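Short-term letting in Helldale: questions from residents

Do I need a permit to let my flat to visitors?
Yes, if you let it for more than 10 nights in one year. The form is at the town office in Lunde Street.

How long does it take?
Usually 6 weeks. In July it can be longer, so please send the form early.

What happens if I let without a permit?
First you receive a letter. After the second letter the fine is 2,000 kroner.

My neighbour has guests every weekend and they are noisy. Who can I call?
Speak with the owner first - many problems are solved in this way. If it does not help, write to Randi Moen at the housing desk.

Can my housing association say no?
Yes. The association may have stricter rules than the town, and then its rules are valid for you.
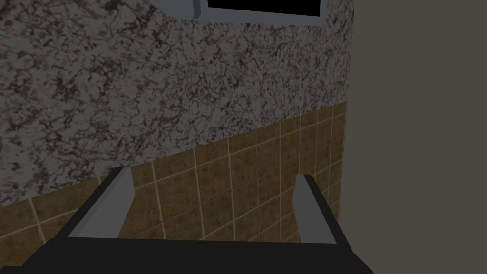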